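About Jarnside Kitchen School

Jarnside is a small cooking school for people who are starting from zero. We teach adults and older children how to set up a counter, cook a plain meal, put it on the table and clean up afterward. We do not train chefs and we do not offer a certificate. Most people who come to us want to be able to make supper at home without a recipe video running on their phone.

We opened in January with one room and a borrowed set of pans. The school now has 2 rooms, the Gwynne Room on the ground floor and the Norenmont Room upstairs, and 11 short courses. The longest course runs 13 weeks. The shortest is a single morning.

How we teach

Every course begins at the counter with the stove off. Students learn where to put a pan down, where the lid goes when it comes off, and how to leave enough clear space to work in. This takes up most of the first session, and some people are surprised by that. They signed up to cook and they spend the morning moving a saucepan from one side of the counter to the other.

We do it this way because of what we saw in our early classes. Students knew what boiling water was. What gave them trouble was holding a hot lid with no place to set it, or reaching across a long handle to get to a bowl. Those are layout problems, and they are easier to fix with a cold pan.

For practice we use one saucepan, one lid and one item of food. Corn is the usual choice. An ear of corn is long and awkward, it does not sit flat, and it has to be lowered in and lifted out with some care. A student who can handle corn in a medium pot can handle potatoes, eggs and most other vegetables.

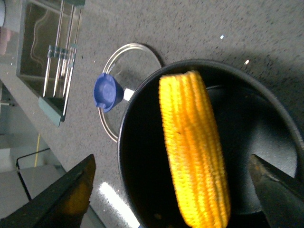 The first lesson sheet asks students to do the same short task several times over. Lid off, lid down on the counter, food in, food out, lid back on. They do it with the right hand and then with the left. After that they do it with the handle turned a different way. We ask them to talk through each step out loud the first time and to stay quiet the second time.

By the second session the stove is on. We cover filling a pot, bringing it to a boil, turning it down, and draining it at the sink. Salt comes in here too. Students are often told at home that there is a correct amount of salt, and we would like them to taste the food and decide.

The counter and the tools

We get a lot of questions about equipment, mostly from people who are about to buy some. Our advice is to buy less than you think you need. A saucepan with a lid, a frying pan, a knife, a cutting board, a colander and a wooden spoon will get you through most of our courses.

We like a clear glass lid for beginners. They can look in on the food without lifting it, and they lift it a lot less once they get used to that. We like a long handle with a hole in the end so the pan can hang up. We also like a bright color on handles and knobs, which are the parts you are supposed to reach for. On nonstick pans we ask for wooden or silicone utensils only, and we hand wash them with a soft sponge. A nonstick pan that has been scraped with a fork gets moved to the shelf for cold practice.

Handles get their own ten minutes in class. When a pan is on the stove, the handle is turned in so that a sleeve cannot catch it. When a pan is on the counter and cold, we are less strict, and students may leave the handle pointing toward them if that is how they like to work. Children's classes keep the handle turned in at all times.

Our speckled gray surfaces come up often as well. They hide crumbs. We teach students to wipe the counter by touch as well as by sight, running a flat hand over it after the cloth. Anyone who has rolled out dough on a counter that looked clean will know why we bother.

Setting the table

The part of our program that has grown the most is the one we nearly left out. Lundisari is the name of our table course, and it began as half an hour at the end of the cooking class. People stayed late for it, so we gave it its own morning.

In Lundisari, students take what has been cooked and get it from the pan to a plate, a bowl or a cup in good order. They learn to bring the dishes out before the food is ready. They learn to put the big plate closest to where they will be serving, with the smaller pieces farther back so that no one has to reach over them with something hot. It is basic work, and it makes a large difference when you are cooking for several people at once.
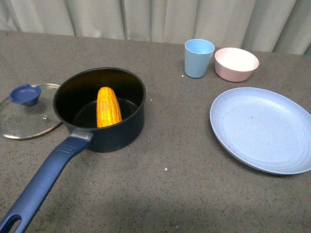 We choose light dishes in plain colors for teaching. They are easy to carry and easy to tell apart, so an instructor can say "pink bowl" or "blue plate" across the room and be understood. Students who are still learning English have told us this helps. Parents in the family class have told us they now do the same thing at home.

We do not teach napkin folding or formal place settings. There are other schools that do that well. Our students learn to serve a meal while it is still warm and to sit down with everyone else.

Putting away

Cleanup is part of every class and is included in the class time. We do not send students home and do it ourselves after they leave. Each person clears, washes, dries and puts away what they used, and the counter goes back to the way it was at the start.

There is an order to it. Food comes off first and goes into a container or the compost. Plates, cups and bowls are cleared next. The pan is left until last because it may still need to cool, and a nonstick pan should not go under cold water while it is hot. The lid is washed on both sides, with extra attention to the place where the rim meets the glass. Then it is dried and set down beside the pan until both are ready to go back on the shelf. 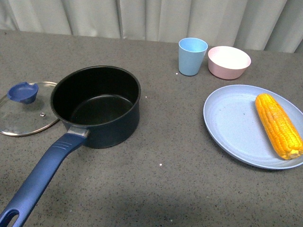 Instructors check the counters at the end, but they do not redo them. If a student has missed something, the student is asked to go back and take another look. In the first couple of sessions this adds some time. Later in the course the room is usually clear before the class is due to finish.

Who comes here

Our students are a mix. Some are about to move into a first apartment. Some have been cooked for all their lives and now live alone. We have a morning group for people getting back into the kitchen after an injury or illness, and that group goes at a slower pace with fewer people at each counter. The family class takes children from age eight with one adult each.

You do not need any experience. You do not need to bring anything except an apron and shoes that cover your toes. Long hair should be tied back. If you use one hand, or have limited grip, tell us when you sign up and we will set out a pan and lid that suit you. You are also welcome to bring your own from home, and we would encourage it, as that is the pan you will be using after the course ends.

Classes and visits

Course lists are posted at the front desk and mailed to current students. Places are held once the fee has been paid. If you have to miss a session, you may make it up in another group when there is room.

Visitors are welcome to sit in on part of a class before they decide. Please call ahead so we can tell the instructor to expect you. The entrance is on the courtyard side, and the Norenmont Room can be reached by elevator.

Page last updated May 2018.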